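Kirness Hall Notes – README

Last updated 7/11/18

Hello, and thank you for opening this one first! These notes cover the big room at Kirness, meaning the lights, the ceiling, the tables and how we like people to share them when several groups are in at once. They began as a single page for the Soriano evenings and have grown quite a bit since then.

Lighting has a folder to itself. Fluorescent tubes and dome pendants are listed separately, as they go on and off from different switches and people do mix them up. 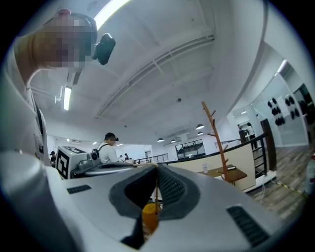 Each entry has a short name, a place in the room and a line or two of remarks – please keep the remarks friendly, even about the switches. There are 300 entries so far, and the 40 marked "Gurkon" still use the old table names, which I hope to fix by December.

Folders:
lights
ceiling
tables

Corrections are very welcome, however small.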